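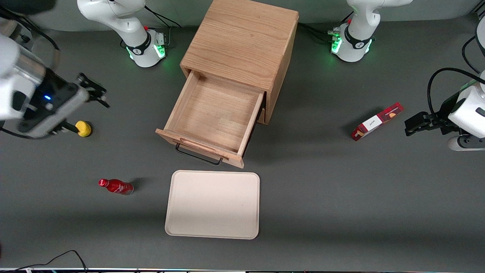 A reader wrote in last July to say that the Siltden walking guide had sent her up the wrong side of the river twice, and was the new edition any better? Yes! Much better, and I've just spent a week in Cosbridge with it in my coat pocket.

Guides > Reviews > Siltden Pocket Guide: Cosbridge and the Coast

06/09/2025

The maps have been redrawn from scratch. Footpaths are now a fat green line you can read while walking, and the ferry landings are marked on the correct bank (hooray). I followed the old town loop without once reaching for my phone, then did the long cliff route, which climbs to 1,090 feet and has the best view I've had all year.

The food pages are a joy too. They pointed me to Butkienė, a tiny bakery behind the market, and I went back four mornings running for the poppy seed rolls. Hotels get less room, and the prices for the smaller inns already looked low to me.

It's a thick little book, with 823 entries in the index, but the cover bends nicely and the pages stay put. I also carried the Dider guide for comparison. Dider has prettier photos and better history, and I left it in the room after day two.

My one wish is for bus times. Stops are shown, schedules aren't, and the last bus back from the lighthouse leaves earlier than you'd think.

Contact us | Copyright Dider-free Travel Shelf | Back to top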